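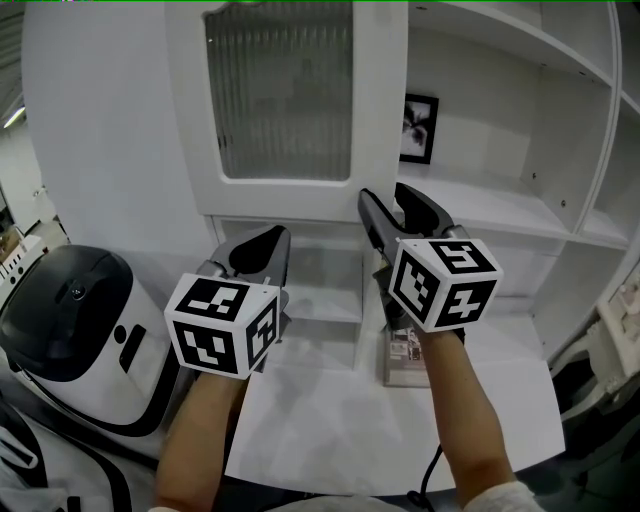
A white table in front of the shelves.

How to sort out a shelving unit without buying anything

Every spring I get mail asking which storage bins to buy. My answer is none, at least for the first week. Most organizing advice is shopping advice, and I don't trust it much. The method below is slower and costs nothing.

1. Clear a surface near the shelves
A table is best. The floor works, but you'll hate it by the second shelf. Empty one shelf at a time. The guides that tell you to pull everything out at once were written by people with a free weekend.

2. Measure the inside
Measure the opening, then measure it again at the back. My old Trastwood unit was sold as 704 mm wide, and it lost a good bit of that to the side panels. Write the numbers on tape and stick it inside.

3. Check the doors before you load anything
Open each one all the way and let go. If it swings shut or rubs, turn the hinge screws a quarter turn and try again. Noémie Caron wrote in to say she shims hers with card. I have my doubts, but hers still close.
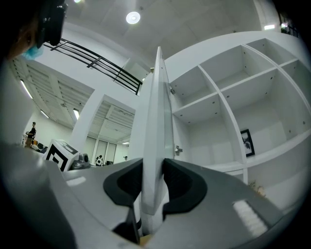

The edge of a white cabinet door.

4. Put things back by how often you reach for them
Daily items go between hip and eye level. Heavy things go low. Sorting by color looks nice in May and is gone by fall – I've tried it twice.

5. Leave a gap
Around 200 mm of free width on each shelf is plenty. Fill that too and you'll be stacking things in front of other things within a month.
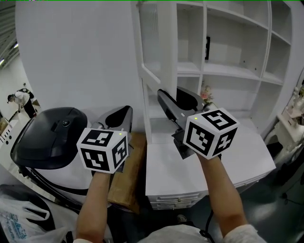 6. Wait a week, then decide
Live with it. If one compartment still annoys you, buy one bin for that compartment and keep the receipt. Labels can wait as well.

Updated 1 Mar 2026: fixed the hinge step, thanks to Lionel Aubert.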